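Open day at Demdale, February 19, 2018

The morning tour ended in the simulation room, and it was the part I had come for. Dalia Younis ran it from a laptop and a projector. She had chosen a fault from September and spent most of an hour on it.

The task is small parts on a table. An arm has to pick up thin sticks and some very small pieces, all of it in a program called Panura before the real cell is allowed to try. 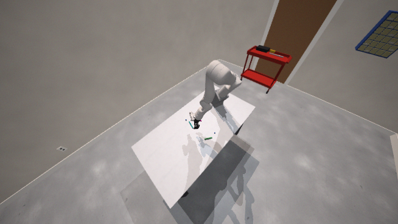

The simulated cell in Panura, with the gripper low over the parts.

In September the team made 300 trial picks and 117 failed. The log called most of them good. The fingers closed, the software took that as a grip, and the arm went off with nothing. On the real cell it then pressed down at the drop point and bent a finger.
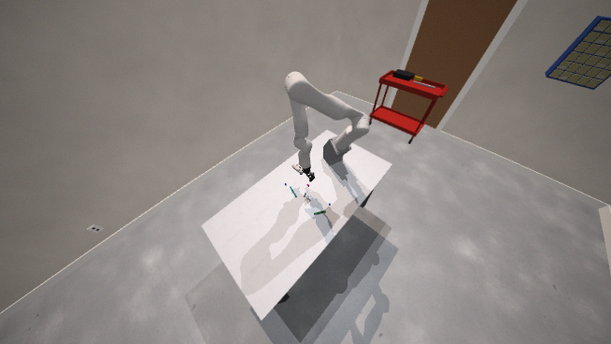 Small parts on the table under the arm.

Younis put the cause down to a height offset, wrong by 8 millimeters after a tool change and never entered in the model. They now check finger width after each close and stop the arm if it reads zero. Speed near the table is held to 80 millimeters a second.

I asked why a bad pick hadn't stopped the real cell on its own. The force limit had been set for a heavier tool, she said, and the old value was still in the file.
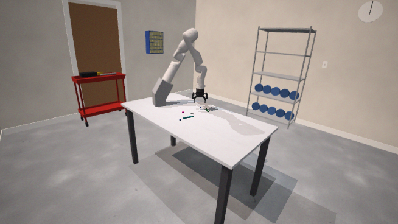

Shawky thought the width check would not be enough for the thinnest parts, where a good grip and an empty one read almost the same, and wanted the force limit tested at every tool change as well. Younis wrote that down. We broke for lunch after that and saw the paint line at two.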